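Drekar Disc Player - Owner's Guide
Section 8: Setting Up the Picture for Films

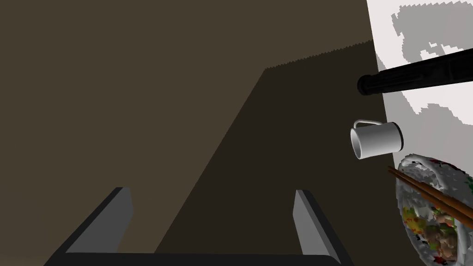 Your player comes with a lot of features that claim to make films look better. Most of them don't. This section covers the few settings worth changing before you sit down to a movie, and it assumes you have finished the cable hookup in the previous section. Start with the TV, whatever brand it is, and leave the player alone until step 4.

8.1 Before you touch the player

1. Turn on the TV and let it run for 40 minutes. The picture on many sets shifts a little during that time.
2. Open the TV's picture menu and choose the mode called Cinema, Movie or Filmmaker. Avoid Vivid. Vivid was made to win arguments in a store.
3. Turn off motion smoothing. Every maker has a different name for it, and all the names sound like an improvement. If an old thriller looks like a daytime soap, this setting is still on somewhere.

Note: Some sets keep separate picture settings for each input. Make sure you are on the input the player uses, or you'll be doing this twice.

8.2 Player settings

4. Press SETUP on the remote and go to Video > Output.
5. Set Frame Rate to Film (24). The Auto setting is supposed to pick this for you. In our tests it picked wrong often enough that we don't trust it.
6. Set Aspect to Original. You will get black bars on wide films. The bars are part of how the film was framed for a wide screen, and Zoom gets rid of them by throwing away the sides of the picture.
7. Set Noise Reduction to Off. If you must use it, don't go above 2. Higher values wipe out film grain and take skin texture along with it.
8. Leave Babalola Color at Off. The box calls it "theater-accurate." We have yet to see which theater.

Caution: Do not change Output Level unless the picture goes gray and washed out, or dark areas turn to solid black. A mismatch between player and TV is easy to create here and annoying to find later.

8.3 Director's cuts and alternate versions

Many discs hold more than one version of a film. The player remembers the last version you chose, but only if the disc allows it, and plenty of discs don't.

9. Insert the disc and wait for the main menu.
10. Choose the version by name. Do not rely on Resume Play, which may drop you into the theatrical cut at the same time code and leave you in the wrong scene.
11. Press INFO and check the running time against the one on the case. The word "uncut" on a case has been known to mean very little.

Note: On the Brurness reissue discs, the longer cut is under Extras and not under Play. We can't fix that from our end.

8.4 If the picture still looks wrong

Go to Setup > Reset > Video Only and repeat from step 4. Don't use Full Reset - it also erases your region and parental settings. If you bought the Nerent calibration disc, run it last, and be skeptical of any chart that asks you to judge color by eye in a bright room.

Guide text by Skarphéðinn Skov. Revised 25/06/2020.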